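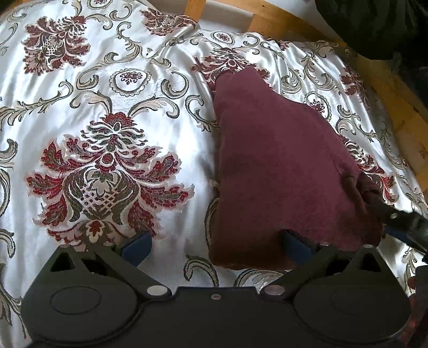 Maroon garment, folded, on the white ornamented cloth.

January 3, 2023

Dye bath notes, cotton reds, continued from the last page.

Restarted the crocking and wash-off trials on the Stomia reds. Stock solution from June was discarded. It had a skin on it and the pH had drifted. Fresh stock made up in the 2-liter flask, filtered once, labeled, on the second shelf.

Bath 126 run at 60 C with soda ash added in two portions. The second portion went in late because the timer was set for the wrong stage. Shade came out on the brown side of the standard. I don't think the timing explains all of it. The Trirell salt is coarser than the old lot and was still settling on the bottom of the beaker when the swatches went in. For the next bath, dissolve the salt separately and add it as brine.

Bath 127: same recipe, brine method, soda ash on schedule. Shade closer to standard, still slightly dull in daylight. Under the bench lamp the two are hard to tell apart, so all comparisons from now on are at the north window before noon.

Wash-off. Cold rinse, warm rinse, then soap at the boil. Color was still bleeding into the ninth rinse on bath 126, which is too many. Bath 127 ran clear after the sixth. The hydrolyzed dye left on the fiber is the likely cause, and the undissolved salt would fit with that. Rub test on white cotton, dry: both acceptable. Wet: 126 fails, 127 borderline.

Berkay Güler asked whether a fixative would rescue 126. Possibly, but the Skornora fixative shifts reds toward blue on our water and takes some lightfastness with it. He is going to treat half of the 126 swatches anyway and keep the other half as they are - mark them on the back in pencil, the marker pen bleeds.

Water hardness at the tap read 193 ppm this morning. That is higher than I would like for soaping. Sequestrant goes into the next soap bath at the low dose.

Balance: drifts when the fume hood is on. Weigh with the hood off and the door shut. Karabulut have been sent the service request, no date back yet.

To do:
- bath 128, brine method, soft water throughout
- repeat wet rub on 127 after the swatches have conditioned overnight
- cut more multifiber strip
- ask Berkay for the daylight readings on the old standard, it may have faded

Trirell Textile Workshop - notebook pages - contact the bench desk - back to top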